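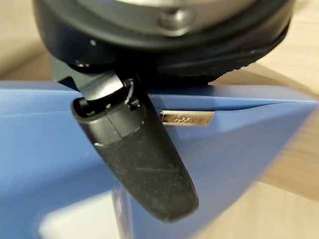

Visit report: the Drukemard handling cell at Rivavance

Members of the Flundosska maintenance network visited the Rivavance workshop at Hà in September. The program was devoted to a single handling cell, known on site as Drukemard, and to the routine by which it is kept in service. The cell has a light wooden work surface, and blue boxes are used in its handling trials.

Condition of the gripper finger

Our hosts began with the finger, as it is the part most often replaced. It has a dark grey collar at the top and a matte black, slightly grainy covering over its longer lower section. Pale scuffs and thin diagonal scratches are visible on the covering, along with specks of dust. Under the Rivavance schedule, marks of this kind are recorded and left alone. A finger is changed only when the covering has lifted or torn, or at 500 operating hours, whichever comes first. Staff wipe it with a lint-free cloth at the start of each shift and check the joint at the bracket by hand, with the cell isolated.

The service log held 636 entries at the time of our visit. Around 167 of these concerned the fingers or their brackets – a higher share than most members had expected.

Inspection from below

The second session dealt with the underside of the housing, which is awkward to reach and, in the view of our hosts, too often skipped. The technician raises the arm, locks it out and works upward from the lower lip. The perforated mesh strip is brushed dry. Compressed air is not permitted. The three small black connectors beneath the strip are then examined for looseness at the collar, and the bracket is checked where it attaches to the housing.

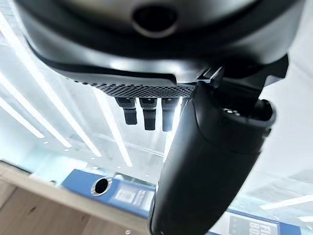
Matters for members

Rivavance has agreed to share its inspection sheet, which runs to 2 pages. Members wishing to adapt it should note that the intervals were set for light handling work and will need review for heavier duties.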